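Netholm Small Grants
Progress report, second period: Lukville packing and tidying work
February 12, 2018
Prepared by Joonas Partanen

The grant covers two lines of work, packing drinks into carriers and sorting small items into trays. You asked for plain reporting, so I will start with what I doubt.

Our application said a fixed packing order would save time. I have seen little to support that. Of the 60 carrier fills we logged, nearly all were completed, but the written order was followed in very few of them, and the fills that ignored it look no slower on paper. Keskinen still wants the order kept in the guide. I would drop it, or at least stop calling it a finding.

The tray work is further behind. We planned 5 layouts and have tried 2. The labels Faltuvton supplied do not stay on, and I am not convinced new ones will help. Spending on this line is on hold until June.

Carriers are the one part I would fund again. The wooden one with the curved handle takes cans well enough, though glasses are still kept out of it and we have no agreed place for them. 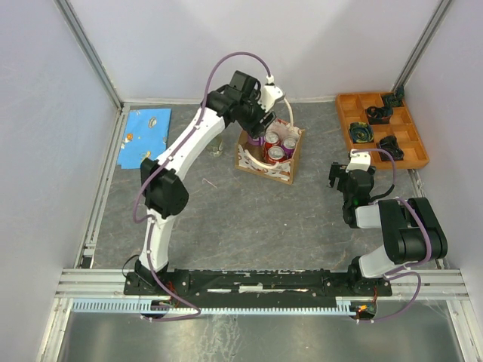 Mali Lewis has read this draft and objects that I am too hard on the packing order, saying 60 fills is a thin basis for throwing it out when half the log sheets leave the time column blank. That is fair, and it applies equally to keeping it. We will log 3 more sets with the times filled in and send the sheets with the next report.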